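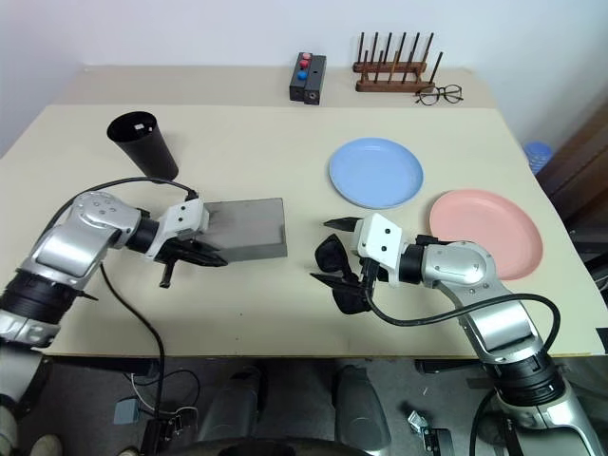

**What is a trestle table?** It's a table whose top rests on two or more separate supports, called trestles, usually tied together by a long bar running between them.

# Trestle table

I've been keeping this entry up for the Sollow household wiki for a good while now, and it's still my favorite one to fiddle with, so forgive me if I wander a bit.

The trestle table is one of the oldest kinds of table in Europe. In the Middle Ages most big halls had them (people ate, slept and did business all in the same room, so a table you could take apart was a very handy thing to own!). The boards were laid over the trestles for the meal and stacked against a wall afterward. You can still hear this in the word "board" when we say "room and board."

## Parts

The top is the easy bit. Under it you have the trestles themselves, which come in a few shapes. The plain sawhorse kind has splayed legs and folds or lifts away. The heavier kind has a single upright post with a wide foot at the bottom and a matching crosspiece at the top. The long bar that joins the posts is the stretcher, and on older tables it often pokes right through each post and is held with a wedge. I love those wedges. Tap them out with a mallet and the whole base comes apart, no screws at all.

## Size and seating

My own table seats eight if everybody likes each other. The big plus of the trestle design is that there are no legs at the corners, so you can squeeze a chair in nearly anywhere along the side. The ends are trickier, and a tall person will knock their knees on the post if the top doesn't hang out far enough past it. Leandro Llorente, who built mine in his shop in Buenaventura, left an overhang of 40 centimeters at each end and I've never had a complaint.

## Wobble

Most wobble comes from the stretcher joint. Wood shrinks in dry weather, the wedge loosens, and the base starts to rack from side to side. Push the wedge back in and try again before you go buying brackets! If the feet are the trouble, check the floor first. I spent all of July sanding one foot of an old Markside table, and the floorboard was the thing that was off.

## Tops and movement

A solid top gets wider and narrower with the seasons, mostly across the grain. It needs to be fixed to the trestles in a way that lets it slide a little, with slotted holes or wooden buttons. Glue it down tight and it may well split.

## See also

- Gateleg table
- Refectory table
- Sawhorse
- Wedged joints

Last tidied February 2025. The section on folding trestles still needs writing.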